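1/ Notes on how hammer prices get reported on TV auction shows, after going through season 3 of Trornmont with a spreadsheet. Short version: the on-screen profit figure leaves out most of the costs.

2/ The show gives each team a fixed budget and subtracts purchase price from hammer price. Buyer's premium isn't shown. Seller's commission isn't either.

3/ The house used for most episodes, Abou Jaoude, lists 19 percent seller's commission on its public terms, plus a lotting fee per item. Apply that and a good share of the season's "winning" teams are in the red.

4/ Worked case: episode 7, the silver-plated cruet set. Bought at 24, sold at 27, shown as a profit of 3. After commission the seller gets 21.87. That's a loss before the lotting fee.

5/ Walid Saab asked whether the show negotiates a waiver. Possible. The end credits thank the house but don't state terms. I wrote to the production office at Masemside in October and got a form reply.

6/ Second issue: reserves. Contestant lots are sold without reserve. Regular consignors in the same sale usually set one. So the prices aren't comparable even when the objects are.

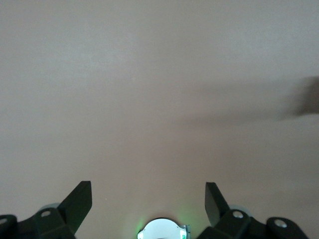
7/ Third issue is lot order. Filmed lots are grouped together so the crew can work one block. Hala Chamoun, who catalogs for a regional house, says grouping similar small items tends to soften bids on the later ones. I can't isolate that from broadcast data.

8/ Fouad Nasrallah is checking my commission column against the full sale results. Corrections go in the replies.

9/ Sheet is up on Provley, tab 2 has the net figures. Blank cells are episodes where the hammer price was talked over and I couldn't confirm it.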